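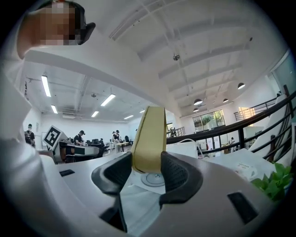
The ferry to Dostton left at five in the morning and I was on it, wide awake, with a thermos of tea and my grandmother's tuning fork in my coat pocket. I had waited all winter for this!

Every year the whole town goes down to the harbour wall to hear the bell come up. It sank with the old chapel, 221 years back, when the cliff let go in a February storm, and it has rung from under the water ever since – once a year, on 21st September, just as the tide turns. Gran heard it when she was 13. She said it was the colour of marmalade, and wouldn't be talked out of it.

I ran up from the jetty past the Gumum bakery (open, glorious, smelling of cardamom) and bought two buns, one for each pocket. By then there must have been 200 people on the wall, in beanies and dressing gowns, with kids up on shoulders and a very wet dog working its way along everybody's shins.

Then the water went flat. You could feel the whole crowd breathe in.

I struck the fork on the stone and held it out over the edge, the way Gran had shown me with a teaspoon at the kitchen table. One thin, bright note. I thought, well, that's me done, that's all I came to do.

And the bell answered. It came up through the wall and my boots and my knees, so low and so warm that I laughed out loud, and the woman next to me grabbed my sleeve and she was laughing too. Marmalade! Of course it was marmalade – the thick-cut sort, with the light behind the jar.

I ate both buns on the ferry home and hummed the whole way.

Comments

My nan swore the sea at our place hummed in the key of G. Loved this, more please!

Read it aloud to my daughter and now she wants a tuning fork. And a bun.

Is Dostton the same town as in your lighthouse story? I hope so.

© Celtamik Stories | Contact us | Back to top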